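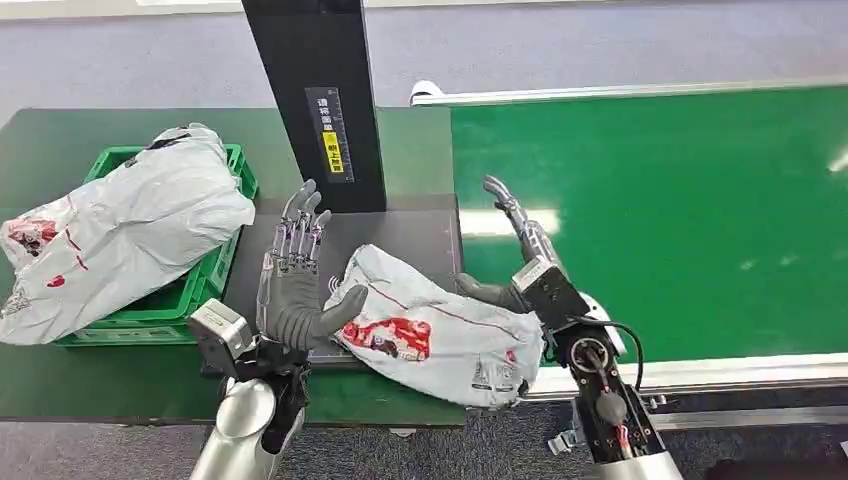 Tragetaschen aus Kunststoff vor dem Einlagern prüfen und falten

Die Anleitung beschreibt, wie dünne weiße Tragetaschen am Packtisch geglättet, geprüft und auf ein einheitliches Format gefaltet werden. Sie gilt für Folienbeutel mit angeformten Henkeln bis 50 cm Länge. Papiertaschen und Beutel mit Kordelzug werden anders behandelt.

Benötigt werden

- ein flaches Tablett mit erhöhtem Rand
- eine Kunststoffkiste mit durchbrochenen Seiten
- ein trockenes Baumwolltuch
- ein Falzbein oder ein Lineal ohne scharfe Kanten

1. Arbeitsplatz einrichten

Das Tablett quer vor sich auf den Tisch legen, die Kiste links daneben stellen. Die Seitenwände der Kiste sollen frei bleiben, damit Restfeuchte entweichen kann. Ein dunkles Tablett ist bei weißer Folie vorzuziehen, Löcher und Risse zeichnen sich darauf deutlich ab.

2. Tasche entleeren und ausrichten

Tasche am Boden fassen, umdrehen und über dem Tablett ausschütteln. Kassenzettel und Krümel entfernen. Danach die Tasche der Länge nach auf das Tablett legen, Henkel nach rechts. Verdrehte Taschen an beiden Enden greifen und gegen die Drehrichtung öffnen. Nicht ruckartig ziehen – die Folie dehnt sich an den Henkelansätzen zuerst und bleibt dort dauerhaft wellig.

3. Prüfen

Eine Hand in die Tasche schieben und die Finger spreizen. Bodennaht, Seitenfalten und Henkelansätze nacheinander kontrollieren. Taschen mit offener Bodennaht oder eingerissenem Henkel werden aussortiert. Kleine Löcher in der Fläche sind zulässig, sofern die Tasche nur für Textilien verwendet wird. Feuchte Stellen mit dem Tuch abtupfen. Auf bedruckten Flächen nicht reiben, manche Druckfarben färben ab.

4. Luft ausstreichen

Seitenfalten nach innen legen. Vom Boden zur Öffnung mit dem Falzbein streichen, zuerst in der Mitte, dann an den Rändern. Bleibt ein Luftpolster zurück, die Öffnung leicht anheben und den Zug wiederholen.

5. Falten

Tasche längs auf ein Drittel der Breite falten. Anschließend vom Boden her in 6 cm langen Abschnitten einschlagen, bis nur noch die Henkel überstehen. Die Henkel um das Päckchen führen und in die letzte Lage stecken. Bei sehr glatter Folie hält das nicht immer; dann ein Gummiband verwenden.

6. Einlagern

Päckchen hochkant in die Kiste stellen, die Einstecklasche nach oben. Kiste nicht in direktes Sonnenlicht und nicht neben Heizkörper stellen. Im Lager Pledville hat sich eine Durchsicht im Dezember bewährt, spröde Taschen fallen dabei beim Anfassen auf.

Häufige Fehler

Päckchen springt auf: Es wurde zu viel Luft eingeschlossen, Schritt 4 wiederholen.

Päckchen wird keilförmig: Die Seitenfalten liegen nicht gleich tief. Tasche vollständig öffnen und neu auslegen.

Folie klebt aneinander: Statische Aufladung. Das Tablett mit einem leicht angefeuchteten Tuch abwischen und trocknen lassen.

Text: Stela Ursu
Stand: 19. November 2020

Weitere Anleitungen

Stapelkisten reinigen und trocknen
Packtisch nach dem System Hesalby einteilen
Luftpolsterfolie auf Rollen wickeln
Etiketten rückstandsfrei ablösen
Kartons nach Größe ablegen – Blatt 298

Poltmont Lager und Haushalt | Kontakt | Impressum | © 2020 Poltmont | Nach oben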